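Jillo Work Table, Large
Item no. 2838
Maker: Ambridge
In stock at our store, delivery by own van inside the county

The Jillo is a big, simple table for people who need space. It is sold as a sewing and cutting table, but many customers buy it for packing, for model building or as a shared desk. The top is one flat rectangle in light beige with nothing standing up from it, so you can lay out a full width of fabric and walk to the other side to pin it.

Price: $651 for top and legs together
Top only: $291
Set of four legs only, please ask

About the top

The top is 183 cm long. Please measure your door and your stairs before you order. The top comes in one piece and it can't be folded or taken apart. We had one customer who could not bring it past the turn of her staircase, and it had to go back to us, which costs you the return transport.

The surface is matte. This is good for the eyes when you work under a strong lamp, and fabric does not slide so much on it as on a glossy table. The color is the same on both sides, so after some years you can turn the top over and begin with a fresh face. The screw holes are prepared on both sides for this reason, and the unused ones are closed with small plastic caps. Spare caps are in the bag with the screws.

The corners are a little rounded. The edges are straight, so a clamp sits well on them. If you clamp often at the same place, put a thin piece of card between.

About the legs

You can choose between two kinds of legs. The Tan leg is fixed in height and is the one we send if you don't write anything in the order. The Clinow leg is adjustable and is better when two people of different height use the same table — for example a school room, or a workshop with shifts. The Clinow leg costs more and is heavier, and you need a second person to change the height. Please do not try to change it with things lying on the table.

Both legs have a foot that can be turned for uneven floors. Turn it by hand, not with pliers.

How it ages

People ask us often how the light color holds up. It is a fair question. The Jillo takes on marks with time, mostly fine scratches from scissors and pins, and the surface gets a slightly worn look. Some customers like it, others don't. If you want a table which stays like new, please take the dark gray one from the Ambridge office range, or use a cutting mat from the first day.
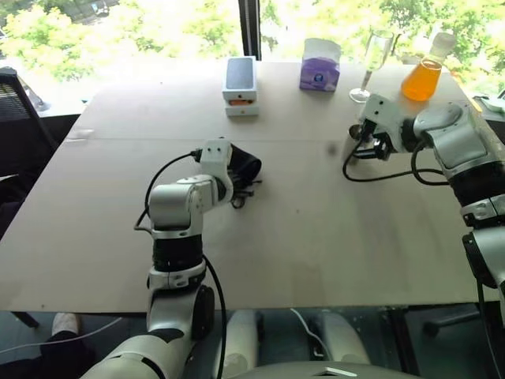

Light beige top with some wear. Dark materials are easy to see on it.

Deep cuts can't be repaired well. We tried filler, and it was always visible afterwards. For a cut of this kind we suggest turning the top over. Chalk, pencil and most tailor's markers come off with a damp cloth. Ballpoint pen is more difficult, and red ink is the worst. Try a little soap first, wait some minutes, and wipe again. Don't use acetone or scouring powder, they make a shiny spot that will not go away.

An iron must never stand directly on the table. Use an ironing mat with a heat-reflecting layer, and lift the mat when you are finished so that the heat can leave.

Putting it together

Everything you need is in the box except a cross-head screwdriver. Lay the top on a blanket with the side you don't like so much looking up. Put in all screws loosely, then tighten them in turns, one corner and then the opposite one. If you tighten one leg fully before the others, the last leg may not meet its holes. After two weeks of use please tighten all screws one more time.

Lift the table to turn it around, don't tip it over its legs. The legs are strong when weight comes from above, but they don't like a push from the side when all the weight is on two of them.

Questions we get by email

Can I put a sewing machine on it permanently?
Yes. With a heavy industrial machine we advise the Tan legs, because they move less. Place the machine near a leg and not in the middle of the long side.

Is there a drawer?
No. There was a drawer for the earlier model, but it does not fit the present one. A rolling cabinet can stand below.

Can two tables stand together as one?
Yes, the height is the same if both have the same legs. There are no connectors, but with the turning feet you can bring the tops to one level — it needs a little patience.

Is it suitable for outside?
No. Also not for a garage that gets damp in winter.

Do you cut the top to a smaller size?
We did this before and have stopped. The new edge was never as clean as the others and people were not happy. A carpenter near you can do it, but then the top can't be returned.

Delivery and returns

Inside the county we bring the table to your door with our own van. For an upper floor please tell us when you order, so that two people come. Outside the county it goes with a freight company, to the curb only. Check the carton before you sign. If a corner is pressed in, write it on the paper of the driver and send us a picture the same day.

You can return the table within 30 days if it was not used and the carton is still there. We can't take back a top with scratches or pen marks.

A note on stock: the Clinow legs are sold out until September. Orders for tables with Tan legs go out as usual. If you like, we can send the top now with the Tan legs and exchange them later, you pay only the difference and the transport.

For questions about this table please write to Wael Gaber at the store. He answers in English and Arabic, normally on the next working day.

Page last changed 5/9/23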